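第5章 自己教師あり学習による把持動作の獲得

5.1 はじめに 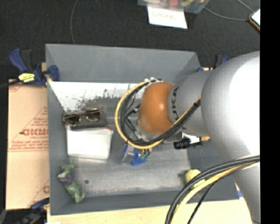

物体を掴むという動作は、ロボットマニピュレーションにおける最も基本的な機能であると同時に、長く未解決の要素を残してきた課題でもある。前章では、物体の三次元形状モデルが既知であることを前提に、接触点の配置と力の釣り合いから把持の安定性を評価する解析的手法を扱った。この手法は、部品の種類が限られた生産工程では高い信頼性を示す。一方、家庭や物流拠点のように、事前にモデルを用意できない物体が不規則に置かれる環境では、適用の前提そのものが成り立たない。

本章では、ロボットが自ら把持を試み、その成否を記録し、得られたデータから把持の方策を学習する枠組みを取り上げる。人間による正解ラベルの付与を必要としないことから、この枠組みは一般に自己教師あり学習に分類される。

5.1.1 問題設定

作業空間は、壁面が傾斜した一つの容器とする。容器の中には、剛体、変形しやすい物体、光沢や透明部分をもつ物体など、性質の異なる複数の物体が互いに接触し、あるいは重なった状態で置かれる。ロボットは作業空間の画像 I を観測し、手先の目標位置 (x, y, z) と鉛直軸まわりの回転角 θ を決定する。手先を下降させてグリッパを閉じ、持ち上げた後に物体が保持されていれば成功(r=1)、そうでなければ失敗(r=0)とする。

学習の対象は、画像 I と行動 a=(x, y, z, θ) を入力とし、把持が成功する確率を出力する関数 Q(I, a) である。実行時には複数の行動候補を生成し、Q の値が最大となるものを選択する。この定式化では、物体の種類や名称は陽に扱われない。物体認識と把持計画を別個の段階として設計する従来の構成との相違は、この点にある。

容器の壁面を傾斜させることには実用上の意味がある。垂直な壁の隅に物体が入り込むと、グリッパの指を差し込む隙間が失われ、以後の試行の多くが失敗に終わる。傾斜面であれば物体は中央側へ戻りやすく、人手による再配置の頻度を抑えることができる。ただし、壁際の物体に対する接近方向の制約が完全に解消されるわけではなく、腕や配線と容器の縁との干渉も別途考慮しなければならない。

5.1.2 成否の自動判定

自己教師あり学習の成立には、成否の判定が自動化されていることが不可欠である。代表的な方法は二つある。第一は、閉じた後のグリッパの開度を測定し、完全に閉じていなければ物体を保持していると見なす方法である。実装は容易であるが、薄い物体では開度の差が測定誤差に埋もれる。第二は、物体を容器に戻す前後の画像を比較する方法であり、薄い物体にも有効である反面、照明の変動の影響を受ける。実際の系では、両者を併用することが多い。

誤判定の影響は軽視できない。成功の割合が低い学習初期には、少数の誤った成功ラベルが方策を大きく偏らせるおそれがある。判定結果の一部を抽出し、人が確認する手順を設けておくことが望ましい。

5.1.3 事例:ゴルトビルにおける収集実験

Anozie と Massawe は、ゴルトビルの実験室において、産業用アーム一台を用いた把持データの収集を行った。物体集合「ブコルデン」は日用品、玩具、工具類からなる100点で構成され、各回の収集では、この中から無作為に選んだ物体が容器に投入された。初期段階では、3,000回の把持が一様乱数に基づく行動によって試みられ、そのうち成功は1,387回であった。この結果から成功率を求めると、46.2パーセントとなる。

一様乱数による方策としては高い値であるが、解釈には注意を要する。行動の候補は、背景差分によって物体があると推定された領域に限定されており、容器の全面から選ばれたものではない。また、物体が密集した状態では、意図した対象とは異なる物体が偶然に保持された場合も成功に数えられている。成功率を他の研究と比較する際には、候補領域の定め方と成功の定義を必ず併記すべきである。

続く段階では、得られたデータで Q を学習し、その方策によって新たな試行を行い、再び学習に用いるという反復が実施された。反復ごとに40点の物体を評価用として分離し、学習には使用しなかった。未知物体に対する汎化性能を、既知物体の配置の変化に対する頑健性と区別して測るための措置である。

5.1.4 本章の構成

5.2節では、行動候補の生成法を論じ、一様サンプリングと交差エントロピー法を比較する。5.3節では Q を近似する畳み込みニューラルネットワークの構造と損失関数を示す。5.4節では、データの偏りと探索の関係を扱う。5.5節では、複数の物体が重なる状況において、把持に先立って物体を押し動かす動作を導入する。章末の演習では、上記の実験と同じ形式の試行記録を用いて成功率の信頼区間を求める。確率分布と最尤推定に関する基礎事項は、付録Bにまとめてある。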